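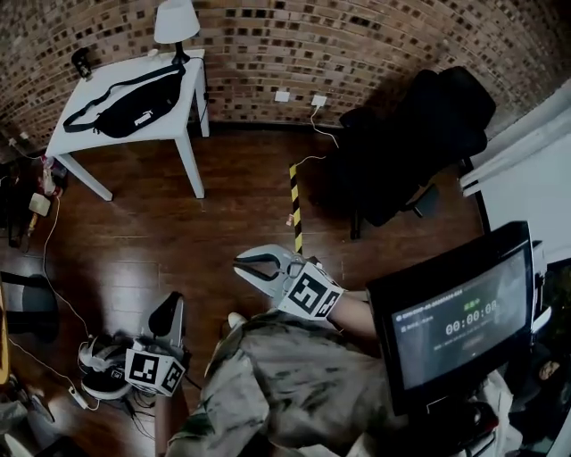

Issue 6 - Cultano Makers' Newsletter

A few of you asked me to write up how the gripper session went at the Fultis open day, and how you'd get a decent go out of it if you went to the next one. I came home on Sunday with aching forearms and a page of scribbles, so I've turned the scribbles into steps.

If you weren't there: you hold a gripper in each hand, do an ordinary little job with them, and the recording is used later to teach a robot arm the same job. You are the robot for the afternoon, basically. I loved it!

## 1. Turn up early and watch someone else first

Doors opened at 2 and I went straight in to watch. Sandamali Akanda was looking after our group and she let us stand as close as we liked, provided we kept off the cables. Watch the elbows of whoever is having a go (I spent far too long watching the jaws). People who tuck their elbows in get wobbly very quickly.

Wear flat shoes and something loose. You bend forward a lot more than you'd expect, and my smart jacket came off almost at once.

## 2. Get used to the grip before the timer starts

Pick both grippers up and just open and close them for a bit. They're heavier at the front than they look - or they were to me - and the first thing everybody does is squeeze too hard. Try closing the jaws slowly on nothing, then on the sleeve of your own jumper, until you can feel where they meet.

Keep your fingers off the marker cubes. Those black and white patterns are how the system works out where your hands are, and if you wrap your thumb round one it loses you. Same goes for crossing your wrists, which I did over and over again.

Sandamali's tip was to hold still at the start of each run, with the jaws a little way open, and count to yourself before you move. It feels daft, but my runs were much tidier once I did it. 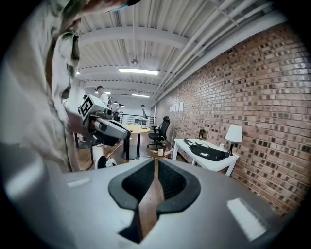
## 3. Do the job slowly, and do it the same way each time

Our job was putting small things into a tray, one after the other. You're aiming for 20 runs if you've booked the long slot. I managed them all, but I wouldn't say they were all good.

Go in from above, close, lift, move, open. Don't shuffle an object along with the side of the jaw to get it into a better position, however tempting it is. If you drop something, stop, say so, and start that run again. They'd much prefer a short clean run to a long messy one with three rescues in the middle.

Look at what you're doing as well. If you're wearing the head camera it sees roughly what you see, so chatting to your mate over your shoulder spoils the recording. (Guess who learned that.)

Take a breather whenever your shoulders start creeping up towards your ears, and put the grippers down properly when you do.

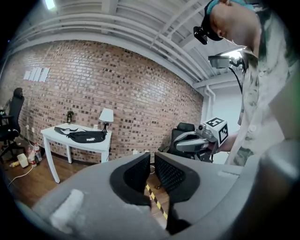 After your last run, ask to see it played back. I didn't know you could until the woman before me asked, and it's the best bit! You see every hesitation. Mine had a long pause in it where I'd plainly forgotten which hand I was using.

## 4. Ask your questions at the end

They're happy to talk, but save it for the changeover. I asked how many runs they'd want for one simple job and was told 2,000, so my 20 were a small drop in a big bucket. I also asked about doing this at home and got pointed to the Cikport kit, which I haven't tried yet. If anyone in the group has one, please bring it along to Weerakoon next month and I'll supply the biscuits.

Booking for the September session is by email, same address as before. Put "long slot" in the subject line if you want the full set of runs.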